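Iria Reading Rooms - progress report to the Dekanberg Fund
Prepared by Everaldo Prado, project lead
25 December 2022

Sorry this is brief, wanted it with you before the year closes.

Where we are

Both rooms open. Aguiar since the spring, Iria since November. Opening at Iria slipped because the door closer had to be reordered and then the wrong one came. Fitted now.

Loans to the end of the period: 979, against a target of 1000. Close enough that I'm not worried, but you asked for the real number so there it is. Most of the shortfall is the weeks Iria should have been open and wasn't.

What people are borrowing

Crime, still. Large print crime even more so. Gardening picked up after the seed swap. Childrens picture books go out in armfuls and come back late, which we are not fining for. Poetry hardly moves - Wellington Macedo thinks it is on the wrong shelf, low down by the radiator, and wants it by the entrance. Will try it.

Catalogue

Wondden system is in and working at Aguiar. Iria still on the card file until the line is connected. Two problems so far:
- returned books sometimes stay marked as out. Supplier knows.
- surnames with two parts get sorted under the wrong one. We're fixing by hand.

Staffing

Adalberto Rocha moved to full days. Cormac Corrigan does the afternoon sessions at Aguiar and has started a homework table, not in the orginal plan but it costs us nothing except pencils. Still short of cover for holidays. Would like to talk about this at the next call.

Fittings and decoration

Underspent. Shelving came in lower than quoted, and we kept the old reading chairs and had them re-covered. Signs still to order, waiting on the final wording in both languages. For Iria we want stronger colour than the beige at Aguiar, which everyone finds a bit hospital. Deep red is the favourite, patterned if the money stretches, and small drawer units for the card file.

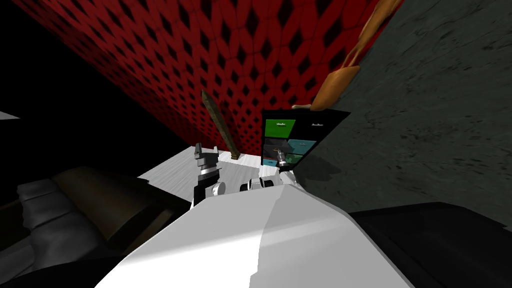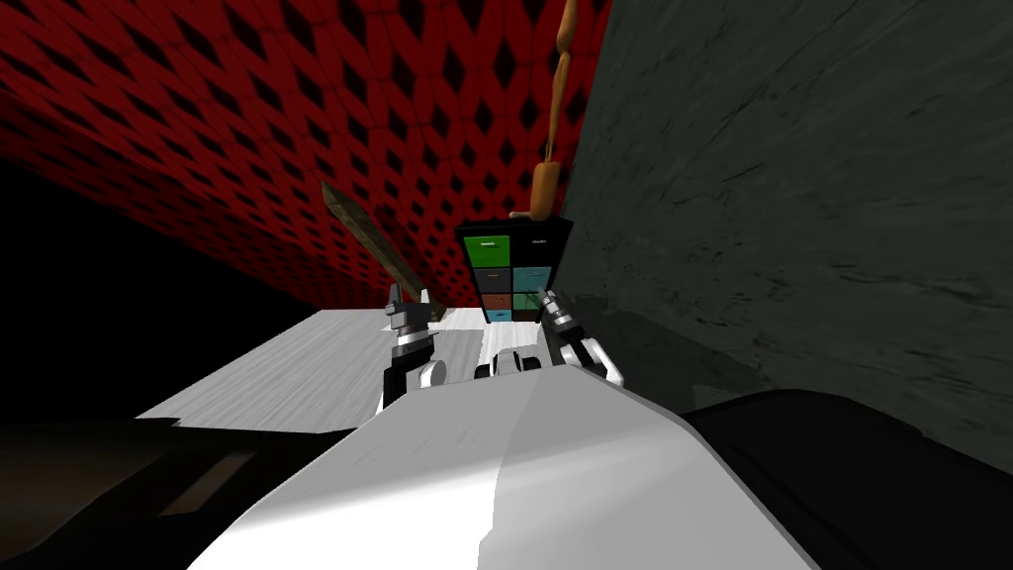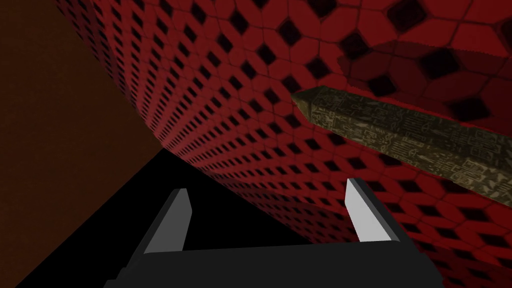 Money

Books and shelving on budget or under. Heating over at both sites, no surprise. I'd like to move the fittings underspend across to heating if you agree, Adalberto Miranda will send the form seperately with the receipts.

Next period

Move Iria onto the catalogue. Get holiday cover sorted. Order signs. Two author visits pencilled in, neither confirmed.

Please let me have a yes or no on the heating transfer first, the rest can wait for the call.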